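The Door Clause

The Visville Office of Household Machine Practice had governed the conduct of robots at doors for many years by means of a single sentence. A machine, the sentence stated, shall open and close a door in the manner of a considerate guest. It had been adopted without debate, and it was printed on the inside cover of every manual the Office issued.

In October the Clollon Company requested an interpretation. Its machines had completed 1,735 door operations in private homes, and in two of them a resident had objected. Neither resident reported any damage. One wrote that the machine had been "correct, but in a hurry." The other wrote only that she had been in the room at the time.

The Office appointed Emiko Hirose to examine the matter. She was given the use of an apartment with sliding doors, a copy of the Fullik Code, and authority to propose a revised clause. Her instructions were to observe the approach, the grip and the release, and to record nothing about her own feelings. She underlined this last point and had broken it before noon.
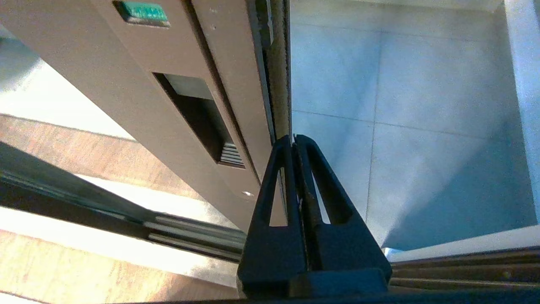
Yuto Oshima wished it entered in the record that a considerate guest would not have started with the edge of the door when a handle had been provided. The handle was the invitation, he held, and the edge was only where the door happened to stop.

Ms. Hirose replied that the present rule did not mention handles. Mr. Oshima asked to see the rule. He read it on the inside cover, turned the manual over in case it continued on the back, and withdrew the word "only."

They agreed that the first revision should define contact. A machine would be permitted to touch the edge of a sliding panel after it had looked for a handle and noted the result. It would not press on a seal. It would stop at the first unexpected resistance and remain stopped until it could state, in words a resident would understand, what it had met. Mr. Oshima proposed that "the door" should not be accepted as a sufficient answer.

By late afternoon the draft had grown to four pages. The light in the apartment had turned amber, and Ms. Hirose read the pages aloud while standing by the glass door. She had reached the matter of people on the other side.

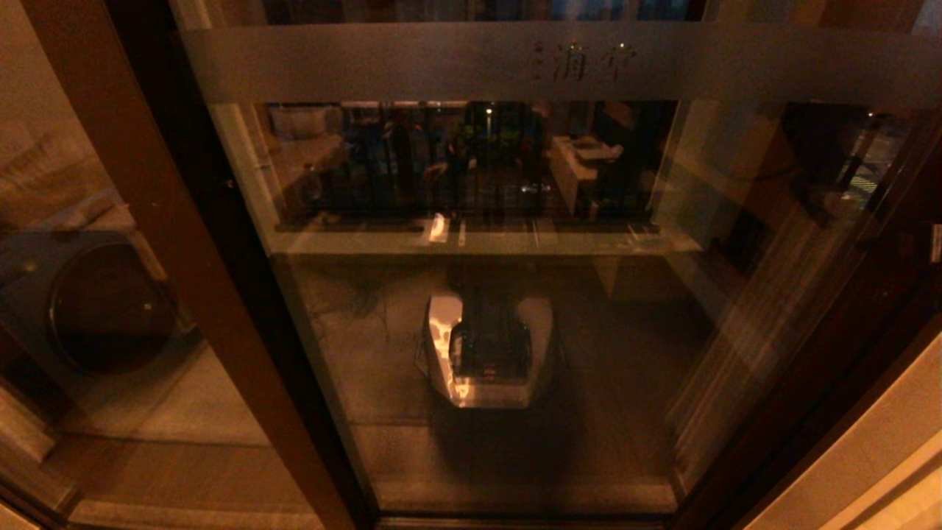 Clause 29: Doors Through Which a Person May Be Seen

The Fullik Code treated glass as a hazard to be detected. Ms. Hirose considered this true and incomplete. A person behind a wooden door is surprised when it opens. A person behind a glass door has been watching the machine come, and has had time to wonder what it wants.

Her draft therefore required a pause. A machine approaching a glass door was to halt at a distance of 800 millimeters, face the glass, and wait. If a person was visible, it was to proceed only when that person had moved aside or given a sign of consent. If nobody was visible, it was to wait all the same.

Mr. Oshima asked what purpose the second wait would serve. Ms. Hirose said that she had not yet found the correct term. In the margin she wrote "reflections," and then, below it and smaller, "manners." 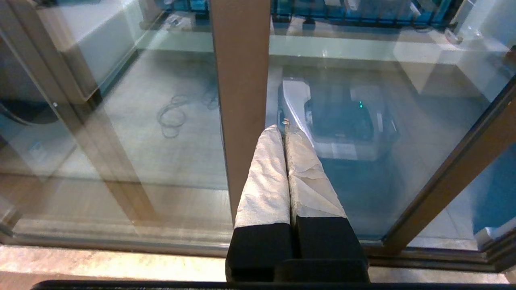 The duty to wait was accompanied by a duty to look past the door, and this second duty occupied the remainder of the evening. The Code asked whether the door could be moved. It did not ask what the machine would be moving toward. Ms. Hirose pointed through the glass to the dark cable lying in loose loops on the gray floor and asked Mr. Oshima whether a considerate guest would walk in on that. He said that a considerate guest would mention it. She added a line requiring the machine to report any loose cable beyond a door before opening it - and, after some thought, a line requiring it to do so politely.

The revised clause was sent to Yasuo Kamata at Fujimoto House for approval. He returned it the following week with one change. Where the draft said that a machine must wait for a person's consent, he had inserted the words "and shall not repeat the request while the person is thinking."

Clollon asked how long a person might be expected to think. The Office took the question under review. Ms. Hirose kept the key to the apartment for that purpose, and on most evenings, at six o'clock, she stood on the far side of the glass and let the machine wait.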